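Tuning the plane filter so it keeps tilted surfaces

If you followed the first part of this tutorial, you already have Flunetti installed and a recording loaded in the viewer. (If you don't, go back and do that, I'll wait!) Today we're going to fix the thing that sends people to my inbox more than anything else: the planner drives happily toward a surface that the perception node has thrown away.

The default filter only keeps planes that are close to horizontal. Lovely for a kitchen counter, hopeless for anything folded, leaning or half open.

Step 1. Open the config called hatstead and find max_tilt. It ships at 9 degrees. Comment that line out for now — don't delete it, you'll want it back for shelf work.

Step 2. Set min_inliers to 900. I used to run it lower, and every cushion in the house became a wall.

Step 3. Turn on motion_gate. This drops arm points from any depth image taken while the joints are moving fast, so a smeared forearm doesn't get merged into whatever is behind it.

Step 4. Restart the node and replay your recording at half speed. Watch the plane list and not the pretty colors. My main surface settled at 1,404 inliers, and I was so pleased I wrote it on the whiteboard. 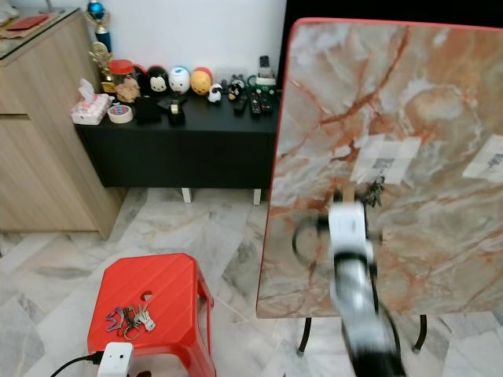

Plane fitting looks only at geometry, so printed patterns shouldn't matter, but they do matter to the color segmenter that runs after it. A marble-patterned tabletop tipped up nearly vertical over marble-patterned floor tiles is a good hard case, and the bold rust-orange veins can get split into little islands. Raise merge_distance by 2 steps and they should join up again. The paper labels taped to the top may stay separate, and I'd leave them that way, as they make handy landmarks.

Step 5. Save your config under a new name and point the planner at it. Yaa Odoi wrote a small checker called Ayaaba that compares the two files and grumbles if the planner is still reading the old one. Run it every time, even when you're sure.

Next part: exporting the planes to Ornano.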